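Reading time: 2 min

The Cabinet from Irkach

My grandfather left me a wooden cabinet and fifty keys, and none of the keys was for the cabinet. My mother sent it by ship from Irkach. It traveled 2337 kilometers and arrived in November, wrapped in a blanket that I knew.

I was living then above the bakery on Te Moana Street. My landlord, Hamish Ellery, helped me carry the cabinet up the stairs. He asked what was inside. I said I did not know, and this was true.

"It must be money," he said.

"In my family? No."

We put it on the kitchen counter. For two weeks I cooked beside it and did not open it. I told myself that I was busy. In the evenings I talked to it a little, in our language, which I had not spoken aloud since Easter. I complained about the rain. I asked it if Grandfather had been angry when I left for Furkwood and did not come back for the harvest.

Then on a Sunday I washed every dish I owned, dried my hands, and opened it. 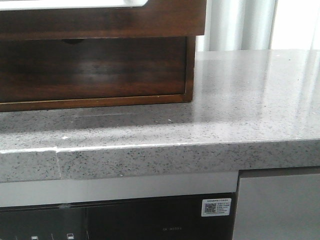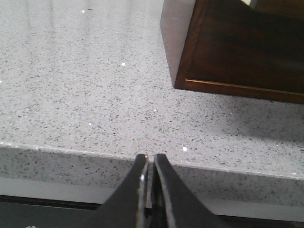

I had expected letters. As a child I saw him write at night, with his back to us, and I believed that he wrote about us. But there were no letters. I put my finger in the small half-round notch under the rail, where his finger must have gone ten thousand times, and I felt that the wood was a little softer there. Far in the corner lay one folded paper – a receipt from the Grivari mill for 2542 kilos of wheat. On the back he had written my name, and after it a question mark.

I sat down on the floor. Downstairs Hamish was moving the trays, and the smell of the bread came up through the boards.

I found a pencil. Under the question mark I wrote, "I am well. I eat enough." Then I put the paper back in its corner and went down to ask if he needed help with the flour.

Comments (3)

Orla: The question mark made me cry at my desk. Thank you.

tomasz_b: I wanted to know about the fifty keys! Will there be a second part?

Wren: My aunt also kept receipts for everything. I liked the ending – very quiet.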